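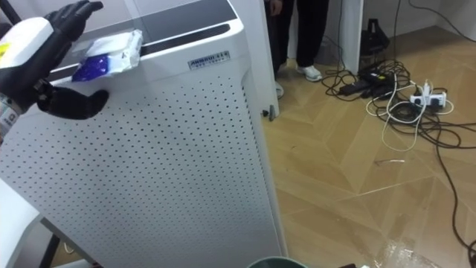

Wet wipes on top of the air purifier

Re: [ulgate-list] Arico support slot

Quick one, on my way out. Yes Pyo are confirmed for the 16th November, on before Arico, half hour set. Five songs plus the new one if they dont overrun the soundcheck. Sold 149 tickets so far, room holds 207, so please keep telling people.

Myrto Petridis wrote:
> Are Pyo still doing the Taltville show with us? And is the EP out
> by then or are we back to May? I've got 28 copies of the old
> one left, could bring those.

EP is May, sorry. Mastering went back twice, drums too loud on side two. Bring the old ones, all of them.

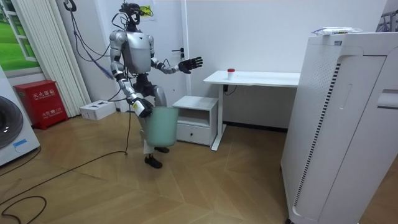

Green bucket, herringbone floor

Also need a bass amp for the night, theirs is buzzing again. Anyone? Will collect. Doors at seven, load in from teh side street, not the front. More later if I get a minute.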